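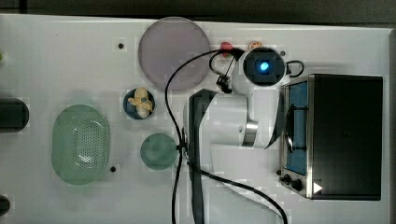 Small black toaster oven, white tabletop.

Short Fiction > Kitchens & Neighbors

Search stories...

The Pepper Thing

So the stove in 608 died the week I moved in, and my landlady, Mrs. Baranauskienė, told me over the phone that a man was coming. She said it so warmly that I believed her for most of August. A man is coming! I bought eggs. I bought a chicken, which I then had to give to the people downstairs.

What I had instead was the toaster oven my sister gave me when she moved out west, a little black one with a door that shut if you leaned on it. I'd never cooked a real meal in it. Toast, sure, and one time a sock (I was in a hurry and it was clean).

I was working at Atora then, the tile place, doing returns. People bring back a lot of tile. They hold it up to the bathroom wall at home and suddenly it's green. My whole day was agreeing that it was green, and then I'd ride the 333 home with my shoes full of dust, eat crackers over the sink and go to bed. I'm not complaining, I was pretty happy, but I had started dreaming about soup.

Zerrin Akgül lived across the hall. I knew her name from the mail because we got each other's constantly, and I'd been sliding hers under the door for weeks without knocking, like a coward. Then one night I got a package of hers that was too fat to slide. I knocked. She opened the door with a wooden spoon in her hand and the smell that came out of there just about knocked me over.

"Is that my cumin?" she said.

I said I didn't know, I hadn't opened it.

"You're the one with no stove."

How did she know? Mrs. Baranauskienė had told her, apparently, and had also told her that a man was coming. Zerrin laughed so hard she had to put the spoon down. She'd lived there nine years and the man had come once, for somebody else, and he'd looked at the wrong apartment.

She walked right past me into my kitchen. I hadn't invited her and I also hadn't washed a dish since Sunday, but she only cared about the toaster oven. She opened it, stuck her whole hand in, and pulled the rack out and turned it over.

"This is fine," she said. "Peppers fit in this."

I told her I'd been making toast.

"Toast," she said, like I'd told her I was sick.

The next evening she came back with peppers, rice, mint, a lemon, and a baking dish so small I thought it was for a doll. She made me do everything. I cut the tops off and she said too low. I stuffed them and she said too tight, rice needs somewhere to go. She sat on my one chair with her feet up on a box of books and talked the entire time, about her brother's divorce, about the dentist, about a town called Elteo where she'd spent a summer picking apricots and fallen in love with a guy who owned a boat and turned out to be afraid of it. I kept waiting for the end of that one. She just went on to the dentist again.

We put the peppers in and leaned a can of tomatoes against the door to keep it shut. Then we waited. It took forever! We played cards. She cheated, badly, and got annoyed when I noticed. Around nine the smell finally changed and she held up one finger and said, "Now it's food," and it was. The tops were black and the rice in the middle had a crunch to it and I ate 2 of them standing up, burning the roof of my mouth, and then I ate hers.

After that it was every Wednesday. We did eggplant. We did a fish that set off the alarm, and half the floor came out in bathrobes, and Mrs. Baranauskienė herself showed up in a raincoat and asked me very sternly why I was cooking when I had no stove. I gave her a plate. She ate the fish on the landing and never brought it up again, though she did mention that the man was coming.

Then in the fall Zerrin got offered a job at Flirnent, which makes zippers, in a city a plane ride away, and she took it. She told me over a tray of potatoes. I said congratulations and then I said it again. She wanted to know if I'd buy her car for 700 dollars and I said I couldn't drive, and she said that was no reason, and we argued about it until the potatoes burned.

She left on a Saturday morning while I was at work agreeing about tile. When I got home there was an envelope half under my door, hers, the gas bill, which I guess she'd gotten sick of. Behind it, too fat to slide, was the bag of cumin with a rubber band around it. The doll-sized baking dish was sitting on top with a note inside that said RICE NEEDS SOMEWHERE TO GO and a phone number.

I called her from the hall before I'd even put my bag down.

"What are you making?" she said. There was a loudspeaker going behind her, somebody's flight.

I told her I had one onion and some eggs.

"Okay," she said. "Turn it on. I've got twenty minutes."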